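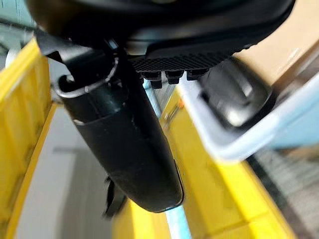 When do exhibitors at the spring trade fair have to confirm their stand? By noon on the Wednesday of the week before build-up, in writing, to the exhibitor desk.

Workshop notebook, stand fittings and floor plan. Entry for October, Wednesday, begun 08.40.

Present: B. Steinbach, K. Kaewmanee, L. Grube. J. Lammers joined at 10.15. A. Gentile sent her remarks in advance and they are entered below under Power.

Floor plan. The third version of the plan was laid out on the bench at 1:50 and checked against the hall drawing. Hall area available to exhibitors is 1531 square metres once the fire lanes and the café are taken out. The plan holds 40 stands in the main hall and nine in the foyer. The foyer stands are reserved for charities and local clubs, as agreed with the Chamber, and are not to be offered to firms on the waiting list without a written decision.

The aisle between rows C and D was found to be too narrow at the pillar. Row D has been moved towards the loading door. This takes space from the Mosquera stand, which had asked for a corner position and keeps it, although the side wall is now shorter than shown in the booking. K. Kaewmanee will write to Mosquera today with the revised sketch. Their reply is to be filed with the booking form and not left in the general inbox, where the last one was missed.

Wall panels. The panels returned from the summer careers day were inspected. Seven have damaged feet and have been set aside with red tape. Four of these can be repaired here with the spare brackets. The remainder go back to Vetell, who supplied them and have accepted the claim by telephone. Written confirmation is outstanding. L. Grube notes that the feet fail at the same weld each time and that panels should in future be carried by two persons.

Name boards. A trial board was printed in the new typeface and read from the entrance. The letters are clear, but the stand number is too small for visitors looking down the aisle. Number height to be doubled. Korero have asked for their name in capitals throughout. The exhibitor rules do not permit this and the answer given last year stands.

Power. A. Gentile asks that every stand with cooking or heating equipment be placed on the north wall, on its own supply. Two food stands are at present in row B. They were provisionally exchanged with a stationer and a travel agent, subject to consent. She also asks that extension leads brought by exhibitors be checked before the doors open. Agreed. A table for this purpose will stand beside the loading door from 07.00 on the first morning.

Test build. One double stand was put up in the workshop with the clamps from Arketti. Time to completion with two persons was within the allowance. The clamps hold well on the upright posts and less well on the header rail, where the screw has to be tightened a second time after the board is hung. A note on this should go on the instruction sheet, before the paragraph on lighting. J. Lammers has the sheet and will amend it.

Correction to the previous entry: the carpet order was recorded as grey. The order placed was blue, and blue is correct.

Outstanding
Vetell: written confirmation of the claim.
Mosquera: answer on the shorter wall.
Row B: consent of the four exhibitors concerned.
Key to the foyer store, to be signed back in by L. Grube.
Waiting list to be read through again when the confirmations are in.

Bench cleared and entry closed 12.20. B.S.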